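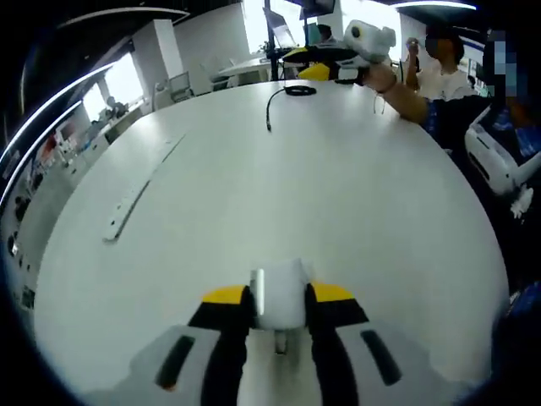
I'm suspicious of any product that claims to give me my mornings back. My sister-in-law Viorica signed us both up for Kika in July, a meal planning app that texts you a dinner schedule and a shopping list, and she still swears by it. I quit after 16 dinners.

The pitch is that you waste hours deciding what to eat. Maybe some people do. I timed myself for a week before starting (yes, really) and the deciding took me less time than reading the app's weekly email. What eats my evenings is chopping, washing up and finding out the cumin is gone. Kika doesn't touch any of that.

Then there's the money claim. The home screen told me I had saved $191 in my first month. Compared to what? I asked support and got a friendly reply from someone named Wubit, who said the figure was based on "typical household spending." My grocery receipts from the same month were higher than the month before - mostly because the app kept asking for half a bunch of things that are only sold by the bunch. I have a lot of old dill.

Viorica says I didn't give it a fair try and that the suggestions get better once it learns your taste. Could be. It offered me the same lentil bake four times after I'd marked it as a no, so I wasn't going to pay for a second month to find out.

I did keep one recipe, a chickpea thing with lemon and too much garlic. I later found it on the back of a can.

For now I'm back to a pad of paper on the fridge. Tonight it says eggs.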